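Lodotmont Junior Varsity Results

Game records for the Lodotmont junior varsity football league, one row per game. Compiled by Katia Fiore from the scorebooks of member schools. The current release covers 40 games, with the playoffs stored in their own file. 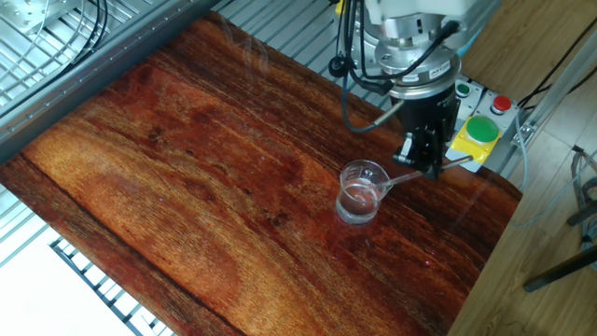 Vol. 4, No. 30

Fields: home team, visiting team, kickoff time, score by quarter, final score. Overtime points are added to the fourth quarter. Forfeits have a blank score.

Known gaps: kickoff times are missing for the December makeup games. Send corrections to Phúc Lâm.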